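4 August 2025

Day one of having the Dreltus in the house, and my back is killing me from kneeling on the floor. I signed up for the home trial back in May and had more or less forgotten about it when the email came through from Jondanham to say they had a slot. So there it was this morning, two boxes and a bag of bits, with Timothée Marchal to set it up. He was very patient with me. I asked him the same thing about the charging light twice and he answered it both times as if it were new.

The idea of the service is that you hire the arm by the month and it does small jobs for you, wiping and fetching and holding things while you get on. It's 1227 for the year if you pay up front, which made me swallow, though the Bodin people wanted 1745 for something that looked much the same to me in the brochure (and no visit, just a video to watch). I get 20 days to decide.

Setting up took some 40 minutes, tea included. Then Timothée went off to his next call and I was on my own with it, feeling a bit like the first night with a new puppy. I'd expected to start it on the kitchen worktop, but he said to give it something on the floor first, something already scuffed that I wouldn't cry over. Well, I had no shortage of that! Out came the yellow cloth and off we went.

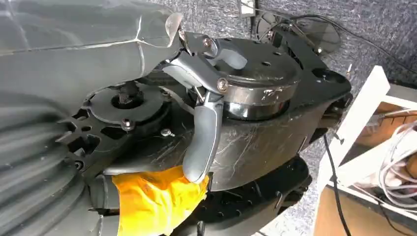 Filed under: Home trials, Gadgets, Moans

I like the fingers more than I thought I would. There are only two of them and they're a funny shape, the lower one long and curved with a smooth rounded end, and I'd been picturing something much more like a pair of pliers. The covering on the arm is another matter. All those seams and creases - I can see myself picking fluff out of them by the end of the week. I've written that on the feedback form, in slightly politer words.

The app is the weak spot so far. It wants you to name every job before it will save it, and it won't take the same name twice, so I now have Wipe, Wipe again and Wipe kitchen no really. The stop button is big and red and easy to find, I'll give them that. I pressed it four times, once on purpose.

Noise is fine, a sort of low hum. I had the radio on over it and didn't need to turn it up.

Mum rang at teatime and wanted to know if it could do her windows. No, I said. She said the Pokimar one next door does windows. I don't believe it does.

Worktop tomorrow, if I can get up off this chair. Must ring about the spare cloths.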